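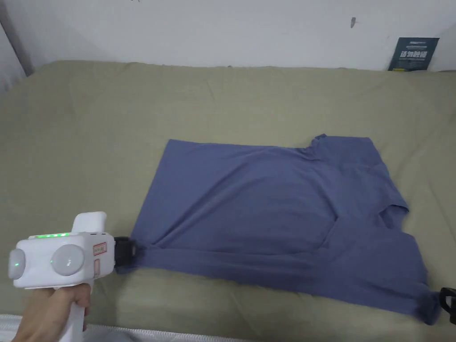
I have been waiting months to write this one! We finally have a rulebook for our shirt demonstrations over at Hoketti, and I'm more excited about it than a person should be about a two-page text file.

Some background for anyone new. I help put together the laundry tasks for a project we call Lumanlan, where people fold clothes using a pair of hand-held grippers and the recordings go on to train a folding policy. For a long time everyone folded the way they fold at home, and the data was a mess. Lovely folds, terrible data. Two people would start from opposite ends of the same shirt, and both were "right."

So the folks on the Tindell side (they look after the data, we look after the tasks) sat down with us in June and we argued our way to 12 rules. Then we cut 5 of them, so now there are 7, and I can recite them all in my sleep. I'll spare you most of them, but a few have made such a difference that I want to get them down.

Rule 2: the start has to be a real start

No pre-smoothing! If the task says "crumpled," the shirt gets dropped on the bed and left however it lands. Hanging over the side is fine, a sleeve tucked underneath is fine, upside down is great. We used to have people tidy the shirt a little before recording (I was the worst offender), and every one of those tidy starts makes the task easier than any laundry pile I've ever met.

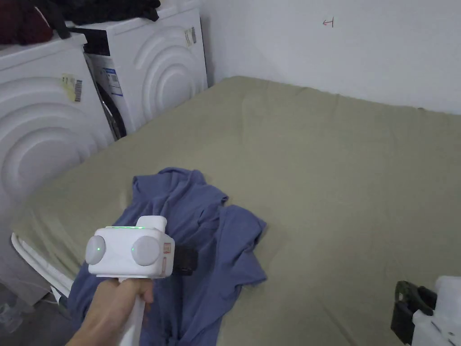 Rule 4: corners before creases

Find the hem corners first, take one in each gripper, and only then worry about wrinkles. Pull gently. If you lose a corner, go back and pick it up again, and don't stop the recording. A recovery is worth keeping! I fought hard for that line and I'm still proud of it.

Rule 6: check the lights, then wait

Before each take you look at both grippers and check the green lights. Then you hold still over the bed for 2 seconds so the take has a clean beginning.

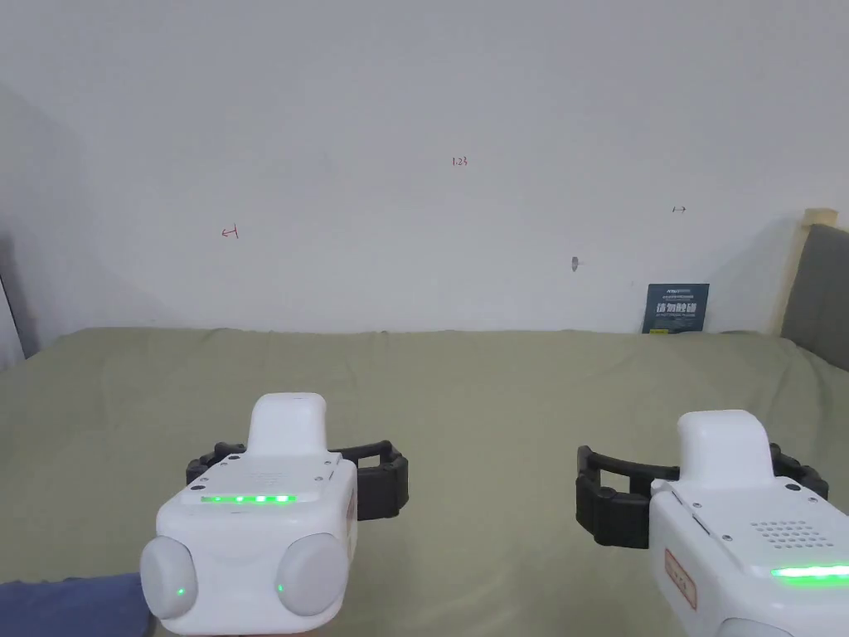 It feels silly the first few times, like waiting for somebody to say "go," but you stop noticing it by your second batch. We do the same pause at the end, with the jaws open and well clear of the fabric.

The crew at Drorport tried the rules on their own setup and sent back 11 comments, mostly about long sleeves, and they're good ones. Our wording says "fold the sleeves in" and never says how far, so that gets fixed next. After that I want to start on towels, and I already have opinions about towels.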